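Section 4: Fitting the Divider Panel and Sorting Your Sachets

Welcome to the part most of our customers like best! Once the Bridham tray is on the table, the divider gives you a tidy side and a filling side, and you can get on with your packing in peace.
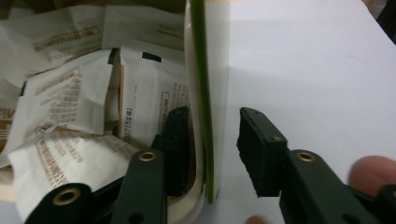
Fig. 9. White divider panel with green edge, upright, with paper sachets to the left.

1. Wipe the table down and let it dry. Any plain, flat surface will do nicely.

2. Stand the divider panel upright with the green edge facing you. Take your time over this — a panel put in back to front will still stand, but you'll lose the handy colored edge that tells you where one side stops and the other begins.

3. Put your paper sachets and any loose sheets on the left. They can go in a heap, crumpled or not, and you needn't smooth them out yet.

4. Keep the right side clear for the sachets you have finished with.

5. Work through the heap one sachet at a time, flattening each with the side of your hand before you move it across.

Note: The tray holds 14 flattened sachets in a stack. If you have more than that, start a second stack beside the first (Renu Kashyap in our Ollau shop likes to turn every other one around so they lie flatter).

Caution: Please don't lean on the panel or lift the tray by it. Use both hands underneath.

For spare panels, ask for part 484.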